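Stivville Residents' Technology Forum
Household and Workshop Automation
Topic: Readiness of machines for laundry sorting and folding

Ruth Rivadeneyra (moderator)
Posted 9 Jul 2020
The board of the Stitdale residence has asked whether any part of its laundry work could be assigned to a machine within the next budget period. The residence handles 860 pieces in a normal week. Members with direct experience are invited to comment. Please keep product advertising out of this topic.

kaimal_ops
Our shop at Kaimal reviewed this question in January. Flat goods of a known size are manageable. Towels went through our test line at an acceptable rate: 647 of 852 were folded without a person stepping in. I would support a limited trial at Stitdale, confined to towels and pillowcases.

troslow_textiles
I must disagree with the previous member. A residence does not launder towels alone. It receives knitwear, fleece, slippers and items with trim sewn to them, and these are where the labor goes. A thick, fuzzy fabric bunches when two fingers close on it, and the folds hide whatever edge the machine would need in order to lay the piece flat.
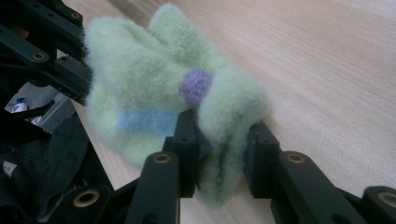
Trim adds a further difficulty. A pom-pom or a raised seam changes how the cloth bends, and a grip that is safe for plain fleece may pull a decoration loose. Until a supplier can show results on mixed loads, I would advise the board to wait.

kaimal_ops
The point about trim is accepted. I do not accept that it settles the matter. Staff can set aside the difficult pieces before the load reaches the machine.

troslow_textiles
Then staff are doing the sorting, and sorting was part of the request — see the title of this topic.

millrow2
Has the board considered the cost of supervision? In our building 2 employees share the laundry room, and neither could leave a machine unattended under the present safety rules.

Ruth Rivadeneyra (moderator)
Supervision is not covered in the current estimate. I will ask that it be added. Would kaimal_ops please state whether the pieces that failed in January were refolded by hand, and how long that took?

kaimal_ops
They were refolded by hand. The time was not recorded separately.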